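8/9/24

I lost most of August to a fault that was three lines long. I write it down now while I still remember the order of events, because the notes in my folder are already confusing me.

The project is called Ilum. It is a simulator for two-armed sorting work, and I use it in the evenings to prepare programs for the real cell at Tromdale. The task is simple to say: the arms must take parts from one tray and bring them to the next one. In the simulator it went well. I let it run 1,000 times and went to bed very proud.

In the morning the log showed 314 runs stopped by the safety check. The check is a small module named Porkance, and it stops both arms when a hand comes too close to a tray wall. My first idea was that the check was too strict, so I made its limit smaller. I am not proud of this. The stops became fewer, but in the replays I could see fingers going through the wall of the tray as if it was made of smoke. On the real cell this would be a bent finger, or worse.
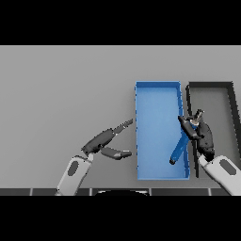
Why did the arms not keep their distance from the wall?

The planner had an old height for the trays. I had changed the tray model in the drawing file, but the planner reads its own copy, and that copy was still lower by 14 millimetres. Porkance was reading the new file. So the two parts of my program did not agree where the wall ended, and the check was right every time.

I put the limit back to its first value and made both modules read one file. Then I repeated the whole night. There were 3 stops, all with the same part orientation, and these I have not solved yet. I suspect the wrist turns too late on the way down, but I must look at it slowly – I have been wrong already once with this.

Until then nothing from this branch goes to Tromdale. I also wrote a note at the top of the settings file, in capital letters, that the limit is not to be touched.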